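Bench notes, July: sim rules for the two-hand table tasks
Trindosley bay, written up after lunch
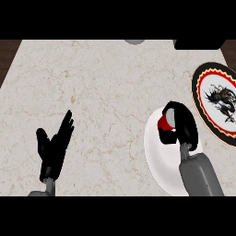

Should a simulated run follow the same safety rules as a run on the real arms?
Every rule that limits speed, force or reach should be the same in both, and the only ones we drop in sim are those that protect a person standing nearby.

I've been wanting to pin this down for ages and today we finally did it! Beverley Tapsell and I went through the old rule sheet line by line, with the table task open on the other screen (red and black object in the right hand, left hand open, plates on the right). Having it there helped no end, and we kept stopping to ask what the sheet would say about the pose in front of us. Quite often it said nothing at all.

What we settled on:

Idle hand. If one hand is working, the other stays still, open and in view of the head camera. The old sheet only said "parked", which Ziad Khoury read as down by the side and I read as over the table. Ours is now the written version.

Crossing over crockery. A forearm may pass above a plate but must keep the clearance set in the task file. Contact counts as a fault even if nothing moves. I'm really pleased with this one, we've argued about it since the Dlamini trials.

Grip. Close to contact, hold, then lift. No squeezing harder to rescue a slipping object: let go, back off, log it.

Tilt. Anything shaped like a cup or can gets treated as full unless the task file says it's empty. Bev's idea and a very good one, it makes the tilt limit so much simpler to check.

Naming. Run number, task, hand, initials. Run 2257 has no initials and run 2844 has two sets. Please, please fill in the box.

Replays. Watch the whole run at normal speed before passing it. Skimming is fine for a first look but doesn't count as a review.

The new sheet has 21 rules, down from a frankly silly number, and 7 of them are marked "sim and real, no exceptions". Those go at the top in bold. I tried reading them aloud to Ziad over the phone and he could repeat most of them back, so the wording must be getting better.

Still open: surface patterns. We swap the tabletop texture between batches and the sheet doesn't say how often, or who picks. Veined stone is lovely to look at, but I'd like a plain one in every batch as well so we can compare like with like. Bev wants to ask Bramthorpe how they handle it. Also open is whether a run that breaks a rule and still finishes the task gets kept. I say keep it, mark it failed, and store it apart from the good ones. Climero's importer can already read a fail flag, so there's no extra work on that side.

To do: Bev to type up the clearance wording. Me to fix the run template so initials can't be left blank. Ziad to try the idle hand rule on the real arms and tell us where it pinches.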